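4. Setting up the Ridgeway tabletop finish kit

This section covers cleaning, sanding and oiling an unfinished or worn wooden tabletop with the Ridgeway kit. Read sections 1 to 3 first if you have not yet checked the kit contents or tested the oil on a hidden spot.

4.1 Before you start

The kit treats one side of a table. For both sides, order a second can of Titska oil (part 1497). Work indoors, with a window open, and keep the room warm until the oil has cured.

You will need:
Titska oil, one can
Sanding pads, coarse (100 grit) and fine
Polar cleaning cloths
Clean water and a bucket (not supplied)
Gloves (not supplied)

1. Take everything off the table, including felt pads and coasters.
2. Wipe the top with a damp Polar cloth, following the grain.
3. Dry it with a second cloth. Leave the table overnight if the wood still feels cool to the touch.
4. Mark any dents or rings lightly in pencil.

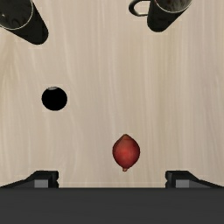

Note: Pale woods show sanding marks more than dark ones. If your top is pale, use less pressure and change the pad as soon as it loads up with dust.

4.2 Sanding

1. Start with the coarse pad. Sand in long strokes along the grain, from one end of the table to the other.
2. Where the grain curves, follow the curve as closely as you can and shorten your strokes.
3. Go over pencil marks last. Rings left by cups usually come out with the coarse pad. Deep dents will not, and should be steamed before you go on (see section 7).
4. Vacuum the surface with a soft brush head.
5. Repeat with the fine pad, then vacuum again.
6. Wipe with a barely damp cloth and let the top dry for 2 hours.

Caution: Do not use a belt sander. On veneered tops, use the fine pad only, and stop if you see a change of color at the corners.

4.3 Oiling

1. Shake the can, then stir the oil with a flat stick.
2. Put on gloves. Pour a small pool of oil in the middle of the top and spread it outward with a lint-free cloth.
3. Wait 15 minutes. Dull patches mean the wood has taken up the oil - add a little more there.
4. Wipe off all the oil that remains on the surface. Any left behind will turn sticky.
5. Let it dry for a day, then repeat. Most tops need 3 coats.
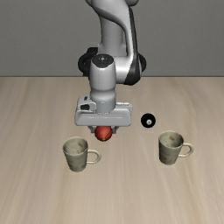 Caution: Oily cloths can catch fire without a flame. Lay them flat outdoors to dry, or soak them in water and seal them in a metal tin before you throw them away. Never leave them in a pile.

4.4 First weeks of use

The finish is dry to the touch after a day but takes longer to harden. During the first two weeks:

Use coasters under hot drinks
Wipe up spills right away
Do not cover the table with plastic or a vinyl cloth

After that, clean with water and a little mild soap. Avoid sprays that contain ammonia.

4.5 Common problems

Sticky surface: too much oil was left on. Rub with a cloth dampened with fresh oil, then wipe dry.

White haze: water reached the wood before the finish hardened. Let it dry fully, sand lightly with the fine pad and add one thin coat.

Patchy sheen: usually uneven sanding. Another coat often fixes it.

For replacement pads or cloths, write to Kasun Weerakoon at the Zarnalgate parts desk and give the number on the lid of your can.

Section text revised in October by Marta Dmytriv. Continue to section 5 for legs and edges.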